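## 4. Folding Garments

Read this section before you promise anyone a clean closet. The Drekwood two-arm bench can fold a narrow range of clothes under supervision. It can't do your laundry, and Hamann's sales sheet should be read with that in mind.

### 4.1 Preparing the table

1. Cover the table with the black sheet. Pull out creases in the middle; the ones at the corners can stay.
2. Clear the sheet of tags, clips and lint.
3. Move both arms to the ready position and check that neither hand touches the cloth.
4. Put one garment on the sheet. Keep the rest of the pile on a second table, out of reach.

**Note:** Bright, plain garments work best on black. Dark socks are a lost cause.

### 4.2 Running a fold

1. Select **Fold > Single** on the panel.
2. Stand clear of both arms and press **Start**.
3. Watch the first grasp. If the hand picks up the sheet along with the garment, press **Hold**.
4. Flatten any bunched edge by hand, then press **Resume**.

**Caution:** Never reach under a raised hand while the panel shows **Run**. **Hold** stops motion but leaves the motors powered.

A red garment on the sheet, folded but still rumpled along one edge, is a fair picture of the work at hand. Whether you accept an edge like that is up to you. The bench has no setting for "neat."

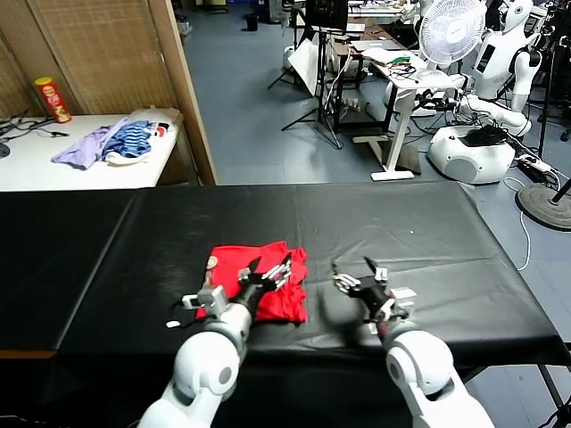

**Can I leave it to work through a basket overnight?**

Plan on staying in the room. In our April trial at Neltidside, Solomiia Levchenko fed it 42 T-shirts and had to step in on nine of them, and those were shirts she had already laid out flat. A person had done the hard part before the timer started.

### 4.3 After each session

1. Press **Park** and wait for both arms to stop.
2. Switch off power at the bench.
3. Wipe the fingertips with a dry cloth.
4. Write down the cycle count. Replace the fingertip pads at 3000 cycles, or sooner if fabric slips.

**Note:** The counter includes failed grasps. Don't use it to work out how many garments got folded.

Report repeated slips to Miroslava Pylypenko at Trosance, with the cycle count and the fabric type. Fitted sheets are not supported in version 2.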